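Teaching by demonstration is a method of programming a robot in which a person shows the task instead of writing out each motion. In hand guiding, the operator moves the arm directly; in remote control, the arm follows a second device.
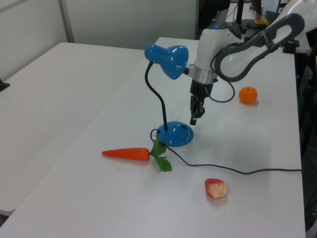

The Linton method, used mainly for tabletop work, calls for 70 demonstrations per task, each lasting some 15 seconds. Failed attempts are stored separately.
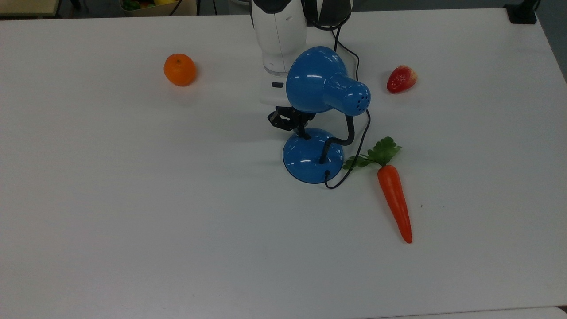
Deisy Ospina has argued that 10 careful demonstrations by hand teach more than a long remote session. Kevin Usuga disputes this.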